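From: Gintarė Pärn
To: Clilgate house-sharers list
Subject: Re: [clilgate] keys, AGAIN (and the white table)

Hi all, quick one, on my lunch and the train's at ten past so forgive the typing.

Sigita Tamošiūnaitė wrote:

> Could someone please tell me what we are doing about keys this August. Last time I got
> to Clilgate at nearly eleven at night, and the meter cupboard key was in a saucepan.
> I found the shed key two days later in my own coat, so I do admit some of the blame.
>
> What I'd like to know:
> - where do they live now
> - which ones do we still not have copies of
> - who has the key tagged 27, I have never seen it
>
> Also is the white plastic table staying in the sitting room or going back outside?
> It was meant to be there for a weekend. I don't mind it but I'd like to know before
> I bring the sewing machine down.
>
> Sigita

Right. Answers, more or less in your order.

The saucepan was me. Sorry. I'd had it in my hand when the pasta boiled over.

Where they live now: on the wall. There's a grey panel up in the corner past the white table, with four white hooks along the top. Please use it!! Anything that's been put down on the table, the sofa, the windowsill etc counts as lost as far as I'm concerned. The bunch is the worst for this, it gets used for everything and then ends up wherever the shopping did. I want it split up so that each key has its own hook and one person going out to the shed doesn't walk off with the lot.
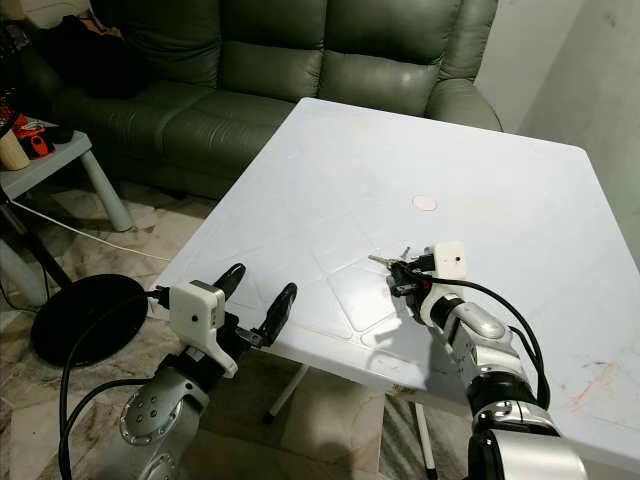
WHAT GOES WHERE

Left to right, as you stand facing the panel:

1. Front door spare. Not your own one, the spare.
2. Shed
3. Meter cupboard
4. Back gate

One key to a hook please. I know you can get two on if you try, but then the underneath one gets forgotten and we're back to turning out the drawers. If you take one, put it back before you sit down. If you're leaving early, check your pockets at the door, not at Flurkau when you've already changed trains (you know who you are).

Small keys go on by the hole, no need for a ring. I did buy rings but the cheap ones open up and then you've a key on the floor. If somebody likes rings, fine, put rings on. 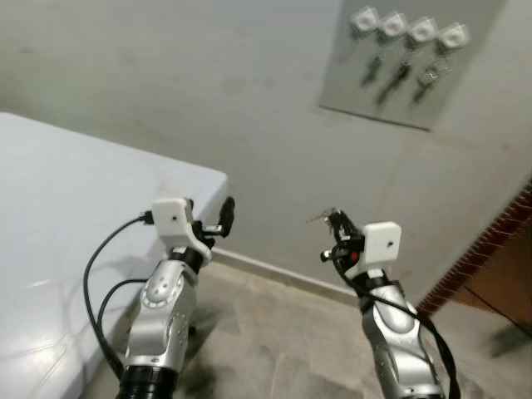
Copies. We need one more front door and one more back gate. The Tunetti place by the station does them while you wait, I was quoted 277 for the pair, which seemed a lot, and then the man at the market said he couldn't do the gate one at all becuase it's an old pattern. So Tunetti unless anyone has a better idea by the end of the month. I'll pay and take it out of the kitty, there was 1199 in it when I last looked and nothing big coming up apart from the boiler man.

Key 27 is the letterbox at the old Were flat. Doesn't open anything of ours. I think it came with the big bunch when we took the house on and it's been carried round ever since. I'd bin it but last time I said that about a key it was the shed. So it's in an envelope in the kitchen drawer, marked, and it can stay there.

Now the table. It stays in, for now. I know it's a garden table, it's got the umbrella hole and everything, but it's the only thing in there big enough to spread anything out on and it wipes down. Sigita, yes bring the sewing machine. Put a cloth or a blanket under it though, the top marks easily. It's got long scratches across it already and I'd like it to do one more summer outside eventually. Nothing hot straight onto it either.
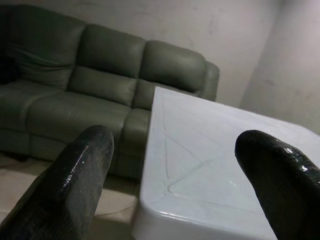
The sofa I'm leaving where it is unless someone stronger than me wants to have a go. I wanted it turned round to face the window but it's heavy, and you'd have to shift the table first and there's not much room to get round. What would help more is a proper once-over: cushions off, hoover down the back, and a damp cloth on the leather (not wet, and none of that orange spray, it leaves it sticky). Look for keys while you're down there. I got a padlock key and over a handful of hairgrips out of the one at my mum's so you never know.

Floor wants doing in that corner too, under the panel, the tiles have gone grubby along the skirting. Mop's in the shed. Which is hook two.

Clothes: if you've left anything in the sitting room please claim it, otherwise I'm going to wash the lot together and you'll get what you get.

Last thing, the code for the gate box is changing from 241, I'll ring round with the new one, not putting it on the list. If you don't pick up I'll try again after six.

Got to run, train

Gintarė

P.S. Sigita did you ever find the lid for that saucepan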